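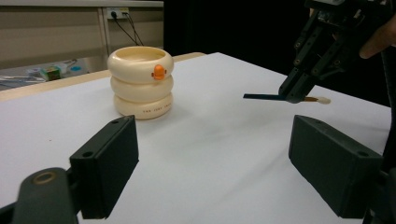

Cream cup with the orange beak, white table

Subject: Re: Wanine branch – when did the Cheema interchange close?
From: Faisal Awan
Date: May 26, 2026

Hello all,

Sorry to be slow answering. I had the boxes down from the attic twice and put them back twice before I found the folder I wanted, and then of course I read everything in the folder except the page I needed. I'll put my replies in between the questions below, the way I usually do, so scroll along with me.

> I'm trying to pin down the end of the interchange at Cheema between
> the Dinville & Wanine and the main line. The book says the connection
> was taken out the same year passenger service ended, but I have an
> employee timetable from four years later that still shows it. Which
> one should I believe?

Believe the timetable, but only a little. The D&W was a railroad that reused its timetables for as long as the staples held. I own three in a row where the only change is the number on the cover and the name of the superintendent, and in one of them they missed the superintendent. So the interchange being listed tells you that the page hadn't been reset, and I wouldn't hang a date on it.

What I would hang a date on is the bulletin book from the Dinville agent's office. There's an order in there, dated in March of the second year after the passenger trains came off, telling crews that the east switch at Cheema is spiked and that all cars for the main line will be set out at Vandov instead. The west switch stayed in use a good while longer for the feed mill. I think that's how the two stories got started. Somebody who remembered the east end would tell you it closed early, and somebody who worked the mill would tell you they were switching Cheema for years, and both of them would be right and a bit cross with you for asking.

> Also, does anybody know how long the siding was? I'm modeling it and
> I've been guessing from an aerial photo.

1,367 feet between the clearance points, according to the track chart. That's the later chart, after they moved the west switch to get it off the curve. The older chart is missing the Cheema sheet in my copy, and if anyone on the list has a full set I would dearly love a scan. In HO that siding comes out to more than fifteen feet, so I expect you'll be shortening it like the rest of us do. Mine is a little under five feet and holds seven cars and an engine, and visitors have been very polite about it.

If you are modeling the mill, remember the track there dropped away from the siding toward the building. Crews were told to tie down hand brakes before cutting off, and the bulletin book repeats that order so often that I have to believe there was a reason for it.

> Last thing. Was 209 ever assigned to the branch? I've seen it claimed
> but every photo I have shows it in the yard at Dinville.

Now this one I can help with and I've been waiting for somebody to ask. Yes, 209 worked the branch, for two winters that I can prove and possibly a third. It was the backup for the regular engine and it didn't go past milepost 33 if they could help it. The bridge there was restricted after the washout, and anything heavier than the regular engine had to cross at walking speed with no other engine coupled to it. The crews hated it. You had to stop, whistle off, creep over, and on the return trip do it all again, generally in the dark by then. So they'd take 209 as far as the near side, and work out of there with whatever they had, and go home.

My uncle fired on it a handful of times as a very young man. He said it steamed well enough and rode like a kitchen chair being dragged down a staircase. The tender held 3,000 gallons, on the small side for the work, and there was only one dependable water tank between Dinville and Wanine. That was at Vandov. If you were held there waiting on the main line, you took water whether you needed it or not. He told me once about a conductor who kept fishing line in his lunch pail for those waits – there's a creek just below the tank – and I have never been able to find out who the man was. If the name rings a bell with anyone, please write to me off list.

The reason you only see yard photos is, I think, just that photographers came in summer and 209 went out in winter. There is one picture of it on the branch that I know of, at the Wanine depot with snow up to the platform. It was in a calendar that the bank gave out. I had it, I lent it, and I'll say no more about that, except that if you happen to be reading this, I'm not angry and I'd still like it back.

A few odds and ends while I'm at the keyboard.

The Vandov depot sign that came up for sale over the winter is, in my opinion, not from Vandov. The lettering is the main line's style, and the D&W painted its own signs at the Dinville shop with that square, rather squashed letter V. It may well have hung at some other station and been repainted. It's a nice sign. I just wouldn't pay a branch line price for it.

I'm still typing up the bulletin book, evenings, as my eyes allow. I've got as far as the change of owners. It's slow going with the carbon copies, where a 3 and an 8 look the same, and I'd welcome a second reader who has the patience to check mileages against the track chart. You would not need to know anything about the line beforehand. I'll mail copies to whoever wants to try, or send scans if that's easier, though my scans come out crooked.

And to whoever asked last month about the color of the cabooses, I haven't forgotten you. I have one paint chip and two people's memories and the three of them don't agree. I want to look at the chip in daylight next to a proper color card before I say anything, as what goes out on this list has a way of ending up on somebody's caboose.

Hope the Cheema layout comes along nicely. Please do post when the mill goes in, I spent a good part of one summer standing next to the real one.

All the best,
Faisal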